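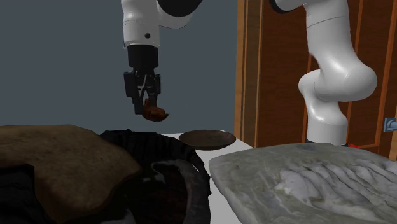
Small, brown and glossy on the outside.

How to Roast Glazed Potato Bites in the Oven

Posted September 20, 2012 in Side Dishes

These are small potatoes, or chunks of larger ones, boiled briefly, roasted hard and finished with a thin glaze. They take a little over an hour, and most of that is oven time. The amounts below feed four as a side dish.

What you need

2 pounds waxy potatoes, small ones if you can get them
3 tablespoons vegetable oil
1 teaspoon salt, plus more for the water
2 tablespoons butter
1 tablespoon brown sugar
1 tablespoon cider vinegar
1 teaspoon soy sauce
Black pepper

You also need a large pot, a colander, a small saucepan and a heavy rimmed baking sheet. Thin sheets warp at this heat and the oil runs to one corner.

I buy the small yellow potatoes from the Saturday-style farm stand on the Kamley road when they have them. From late winter on they are gone, and by February I am using whatever the supermarket has in bags. Those work. Cut them into pieces the size of a walnut and leave the skin on.

Step 1. Boil

Scrub the potatoes and put them in the pot with cold water to cover. Salt the water well. Bring it to a boil, then lower the heat and simmer for 8 minutes. A knife tip should go in at the edge and meet some resistance in the middle. Very small potatoes may need only six minutes.

Step 2. Drain and dry

Drain in the colander and leave them there for 12 minutes. Shake the colander a couple of times so the outsides get a bit scuffed. The rough patches brown first and hold the glaze better than smooth skin does. If they still look wet, spread them on a dish towel.

Step 3. Heat the pan

While the potatoes dry, set the oven to 425 degrees and put the empty baking sheet on the middle rack. When the oven is up to temperature, take the sheet out, pour in the oil and tilt it to coat. Add the potatoes carefully, since the oil will spit. Turn them once in the oil, sprinkle with the salt and spread them out so they don't touch.

Step 4. Roast

Roast for 25 minutes. Turn each piece with tongs or a thin spatula. If one sticks, leave it another few minutes and try again. Roast for 15 more minutes after turning, or until they are brown on most sides.

Step 5. Make the glaze

Melt the butter in the saucepan over low heat. Stir in the sugar, vinegar and soy sauce and let it bubble for one minute. It should coat a spoon but still run off it. If it gets too thick, add a teaspoon of water.

Step 6. Glaze and finish

Pour off any extra oil from the sheet. Spoon the glaze over the potatoes, toss, and return them to the oven for 5 minutes. Watch them closely at this stage. The sugar goes from brown to burned fast, especially at the back of the oven. Grind on some pepper and serve.

Notes

Leftovers keep in the refrigerator for two days. Reheat in a hot oven, uncovered. The microwave makes the skins leathery.

To make them ahead, stop after Step 2 and refrigerate the boiled potatoes overnight. Add five minutes to the first roasting time.

Maple syrup can replace the brown sugar. Honey also works but darkens sooner, so check at three minutes.

Filed under: potatoes, roasting, oven
61 comments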